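Butach Two-Arm Bench Cell
Set-Up Guide, Section 6: Marker Board, Blocks and First Pick
Revision: Feb 24, 2019

This section assumes that the base of each arm is bolted down, the front rail is in place, and the controller starts without faults (Sections 3 to 5). If you are building from the Lockwood parts list, the tray bolt pattern differs. Use the drawing in Appendix C for that step only.

6.1 Before you start

Tools and parts:

Hex keys, metric set
Steel rule, 1,000 mm
Marker board, printed and mounted flat
Marked blocks, one set
Tray
Lint-free cloth

CAUTION: Set both arms to hold and press the emergency stop before reaching over the rail. Hold alone does not remove drive power.

CAUTION: Do not loosen a camera bracket knob while supporting the camera by its cable. The bracket can drop under its own weight.

6.2 Placing the marker board

1. Wipe the tabletop. Grit under the board tilts it and shifts every pose that is read from it.

2. Lay the board flat, printed side up, in the open area between the tray and the left side of the table. Do not tape it yet.

3. Measure from the inner face of the front rail to the near edge of the board. Set this distance to 152 mm at both corners.

4. Check that no marker is shaded by an arm in its home position. If one is, change the home position and leave the board where it is.

5. Tape the two rear corners. Use matte tape. Keep it clear of the printed squares and their white borders.

Note: The detector needs the white border to find the edge of a marker. A marker with a trimmed border may be read from one camera and missed from another.

6.3 Aiming the bracket camera

1. Release the emergency stop and start Tiridbridge in view-only mode. The arms will not accept motion commands in this mode.

2. Loosen the upper bracket knob a quarter turn. Tilt the camera down until the full board is in view, with a margin on all sides.

3. Tighten the knob by hand. Do not use pliers.

4. Set exposure to manual and enter 800 in the exposure field. Automatic exposure drifts when a white arm passes close to the lens.

5. Run Detect. All four board markers must be listed. If the list flickers, lower the room lighting before you change any detector setting.

6. Route the cables so that no arm can catch them at full reach. Leave slack at the bracket.

6.4 Test pick

1. Stand the blocks on the table with at least one gripper width between them.

2. Select one block in Tiridbridge and set speed to Low.

3. Send the arm to the approach pose. Confirm by eye that the fingers are centered over the block.

4. Close the gripper, lift, and move to the hold pose near the tray. Pause there. 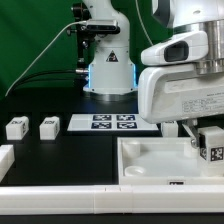
Why do the blocks carry markers if the board already has them?

The board markers fix the position of the table relative to the cameras. The block markers give the position and rotation of each block, which the board cannot supply. Both are needed for a pick.

5. With the arm paused, check that the block sits square in the fingers and that its marker is not covered.

6. Lower the block into the tray until it touches the floor of the tray, then open the gripper. Do not release above the tray wall.

7. Return the arm to home and repeat with the next block.

Note: Keep the round recess and the post in the tray clear during this test. They are used in Section 7.

6.5 If the pick fails

Fingers close beside the block: Repeat 6.2 from step 3, then run Calibrate again.

Block turns in the fingers: Clean the finger faces. Check that the grip force matches the value on your Lorivby gripper sheet.

Block marker is lost during the lift: Rotate the block a quarter turn on the table and pick again. If the marker is still lost, print a new one.

Arm stops with a reach fault: The block is outside the work area. Move it toward the board.

CAUTION: After any reach fault, jog the arm clear by hand control before restarting a program. A restart from the fault pose can drive the fingers into the tray wall.

Save the calibration file before going on. Tiridbridge does not save it on exit. Files made before the September release must be converted with the import tool, and the test pick in 6.4 must then be repeated.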